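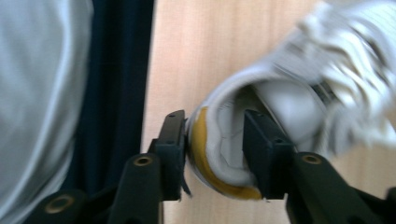
White sneaker, light grey lining, mustard trim at the heel.

Shoe cleaning tips we don't quite believe

Every few months somebody publishes a list of ways to get white sneakers back to shop white, and every list has toothpaste on it. I've tried the toothpaste. It leaves grit in the stitching and smells of mint until July. A bit of dish soap in lukewarm water and an old nail brush does the same job.

Coloured trim is where most of these lists go quiet. Anything with bleach in it will take the yellow out of a collar long before it does much for the leather. Keep it away from there. Wipe the trim with plain water and leave it alone.

Baking soda in the heel overnight: fine, if you like vacuuming shoes. Pulling the insoles out and letting the air at them costs nothing. I paid for a Tevell deodorising sachet once and couldn't pick which shoe it had been in.

Now, where to do all this. The usual advice is newspaper on the kitchen table. Newsprint rubs off on pale wood when it's damp, and then you have two things to clean. Use an old towel, folded over, and take it away when you're done.
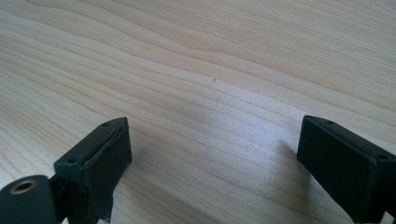

Pale wood, wavy grain, two dark specks near the middle.

About specks. Before you reach for a product, try a fingernail, then a damp cloth. If it moves, it was a crumb. If it doesn't, it may be in the wood, and scrubbing will only give you a dull patch with a speck in it. The Huvton cream cleaner claims to lift "embedded marks". I gave it 15 minutes on the underside of a shelf and the mark was still there, only shinier.

Wipe with the grain. I was doubtful about this one too, but on a light top the cross-wise smears do show up when the sun is low.
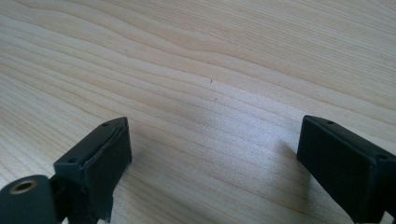

Lemon oil is the other favourite. On a sealed top it has nowhere to go, so it sits there and collects dust. If water beads on your table, the finish is still doing its work and you can save your money. Bellar sells a 500 mL bottle and suggests a weekly coat. Of course they do.

Mayonnaise on water rings, walnuts on scratches: I've had one success in over 3 tries, and that ring was already fading.
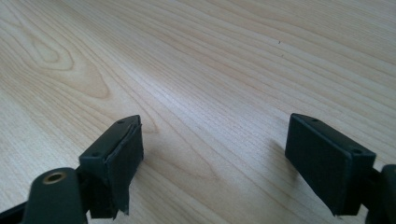 Light tabletop with fine straight grain and a looped figure at upper left.

Last one, the microfibre question. The Marti cloths are all right, but so is a worn-out cotton T-shirt cut in four. Wash either without fabric softener, which leaves a film, and cut the buttons off first if it's a shirt.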